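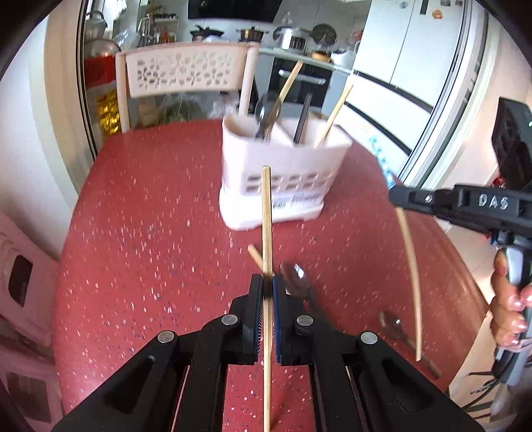 Why does my music go all crackly when I take my tablet down the hall, one reader wanted to know, when there isn't even a wire to fall out? And is the speaker broken, or is it me?

Great question, and I'm pretty sure it isn't you! Let's talk about Bluetooth, the thing that lets a tablet send a song to a speaker with no wire between them. 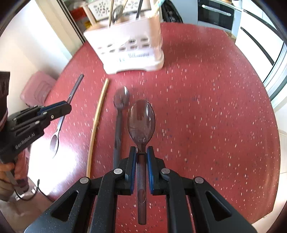 Masilela

Updated July 2026

I have a little round speaker called a Rinuvo. It's blue, it's loud, and I take it everywhere. When I press play on my tablet, the song has to get across the room somehow, and it does that by radio. Radio waves are a bit like light, except our eyes can't see them. They're zooming around your home right now and you can't feel a thing.

But a radio wave can't carry a drum or a trumpet. So first the tablet turns the song into numbers. Loads and loads of numbers! Then it squashes them down so there are fewer to send, a bit like sitting on a suitcase to get it shut. A tiny antenna inside the tablet sends them out, and a tiny antenna inside the speaker catches them. The speaker turns the numbers back into electricity, the electricity makes a cone wobble back and forth, the cone pushes the air, and the air wobbles your eardrum. Ta-da, music.
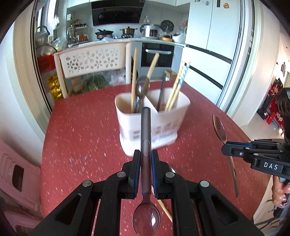 All of this happens very fast, but it does take a moment. You might notice it if you watch a cartoon with the sound coming out of a wireless speaker. Sometimes the duck's beak shuts and then you hear the quack. Lots of video apps hold the picture back a tiny bit so the two match up again.

How does the speaker know which tablet to listen to?

This is called pairing. The first time they meet, the two gadgets swap a secret code and save it. After that they can find each other again whenever they're both switched on and close by. My Rinuvo remembers four gadgets, and one of them is an old phone I don't even use anymore.

My neighbor in Durdale has a speaker too (hers is a Flenen, and it's shaped like a brick), but her songs never come out of mine, because they don't share a code.

So why the crackle?

Well, Bluetooth is a quiet talker. It uses only a little power so that batteries last longer, and a quiet voice doesn't travel very far. Walls make it harder, especially thick ones. People get in the way too! Our bodies are mostly water, and water soaks up that kind of radio wave. Try putting your hand around a tiny speaker and see if it minds.

The air is also crowded. Wi-Fi often uses the same sort of waves, and so do some microwave ovens when they're heating up your soup. Bluetooth has a clever trick for that – it keeps hopping from one channel to another, hundreds of times every second, and it skips the busy ones.
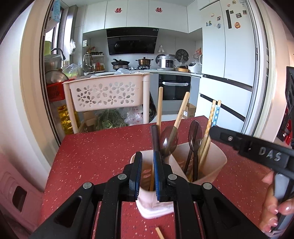 If there's still too much going on, some of the numbers get lost and have to be sent again. The speaker keeps a few spare ones saved up, but when those run out you hear a gap or a crackle.

Things to try

Move the tablet and the speaker into the same room.
Charge them both.
Turn Bluetooth off and on again.
Ask a grown-up to check for an update.

I did my own test last March. I have 882 songs on my tablet, so I picked the noisiest one and walked away from the speaker. It played fine for seven big steps down the hall. Then I went around the corner and it crackled like a bag of chips. Count your own steps and write down where the music stops, then do it again with the door shut.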